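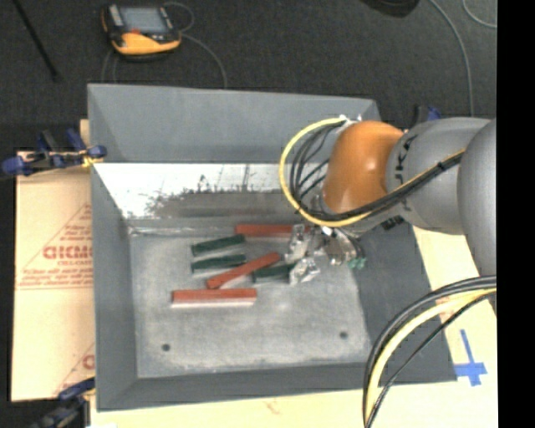
Surely blocks in a bin like this just slide down the walls and finish in a heap at the bottom, one reader of our first draft wrote, and if so there is little to measure. We expected much the same when we started. The walls do bring blocks down to the floor, but most of what matters for the final arrangement happens after that, between the blocks themselves, and it depends on how many there are and how much floor they have to share.

Figure 2. Six rectangular blocks, three red and three dark green, on the floor of a gray bin.

2. Arrangement of small groups

The layout in Figure 2 is a useful one to keep in mind when reading this section. The blocks lie left of center and toward the back, and the front of the floor is left mostly bare. The rearmost red block is close to the back edge of the floor and runs nearly parallel to it. The middle red block lies diagonally. Of the two green blocks on the left, the lower one has its right end close to this diagonal block. We call a layout of this kind a loose cluster: the blocks are near one another, they point in different directions, and a good part of the floor is free.

We sorted layouts into loose clusters, wall groups and scatters. In a wall group, at least half of the blocks have a long side against a wall. In a scatter, no block is within one block length of another. Anything that did not fit was marked as mixed and is reported separately. The sorting was done from overhead prints by two of the authors working apart, and layouts on which they disagreed were looked at again together.

The full set contains 2,000 layouts, recorded at the Gorkley and Paredes sites. Groups of six make up the largest share. Larger groups were used only at Gorkley, where the bins are the same type but newer. All blocks were rectangular and came in red or dark green. Color was used only to tell neighboring blocks apart in the prints. We found no reason to treat the two colors as different objects, and the results below pool them.

Loose clusters were the most common layout for groups of six. Scatters were rare, even though the floor has more than enough room for six blocks to lie well apart. Blocks that enter together tend to stay together, and a block that reaches the floor late often stops against one that is already there. This leaves many end-to-side contacts and rather few long sides lying flush. Wall groups became more common as the number of blocks went up, and above a certain point the bin fills from the sides inward.

The position of the cluster was less even than we had hoped. Clusters formed more often toward the back than toward the front at both sites. Part of this may come from the bins, whose walls do not all lean by the same amount. To check, we turned the bins end for end at Paredes and recorded 200 further layouts. The preference became weaker but did not go away — it moved with the bin in most cases, and in some 19 it did not. We have no good account of those cases.

Floor condition is harder to judge. Bins in regular use pick up scuffs and residue, and the floor in Figure 2 shows both, with pale residue along the borders. There are also two small round holes in the floor near the front, and we wondered early on whether a block edge could catch on a hole of this size. In the layouts we went through for this purpose, a block resting over a hole was no more likely to stand at an odd angle than one resting elsewhere. We did not clean the floors between sessions. Cleaning would have given us a more uniform surface, but it would also have given us bins unlike the ones people work with.

Angles were measured from the long side of each block to the back edge of the floor. Small tilts are common and should not be read as failures to line up. Two blocks that look parallel at a glance often differ by enough to leave a thin wedge of floor between them, and such wedges add up: in larger groups they take as much floor as a whole block would. This was also the main difference between our layouts and the simulated ones from the Nirkesura packing model, which closes most of these gaps by letting the blocks slide until their sides meet. Real blocks in our bins stopped sooner. Raising the friction value in the model helped with the gaps but produced too many blocks left leaning on the walls.

An earlier round of recordings, made in August at Pesby, used a shallower bin and is left out of the counts given here. Its layouts are compared with the present ones in the next section, together with the results for mixed block lengths.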